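Saying no to family without feeling like a monster
Self & Relationships board — 5 replies

ustine_28
September 7, 2022
Ok need outside opinions. My sister has asked me to have her two kids every Saturday till Christmas so she can do a course. I said I'd do alternate ones. She's now not speaking to me and mum says I'm being selfish. I work full time, Saturday is the only day I get to myself. Am I in the wrong?

madell
No. You offered half your Saturdays. That's generous in my book.

Xavier419
Depends. What's the course for? If it's to get her a better job I'd just do it tbh. It's a few months. Family is family, and she'd probaly do it for you.

ustine_28
Bookkeeping. And I did ask her to feed the cat in the summer and she forgot for two days so not sure she would!

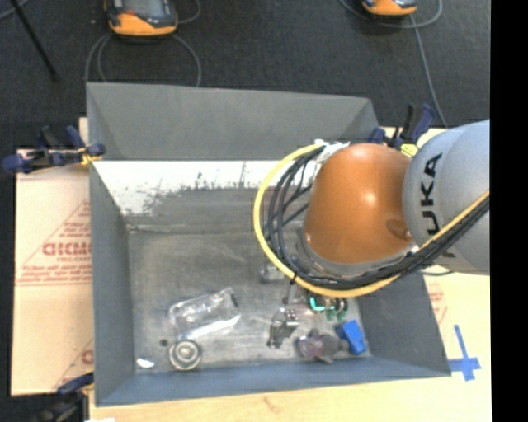 Anyway the cat's fine. But it's the word selfish that gets me. Mum's used it since I was little, any time I wanted a door shut.

Sarahí Solís
Read a book years back that split it into taking from people and simply keeping something for yourself. Keeping your Saturday is the second kind. Your sister loses nothing she had before.

Xavier419
She loses the course though? Easy to split hairs when it's not your career on the line.

Sarahí Solís
Where's the kids' dad in all this. Or mum, if she's so keen.

madell
^ this. Mum has opinions, mum can have a Saturday.

Xavier419
Fair point about mum. Still think a flat no to family comes back round to bite you.

ustine_28
Wasn't a flat no!! I said every other week. Dad works weekends — mum says her knees are bad, but she does go dancing.

Going to ring my sister tonight and offer the same again, and ask mum for the rest in front of her. Will report back if I'm still in the family whatsap.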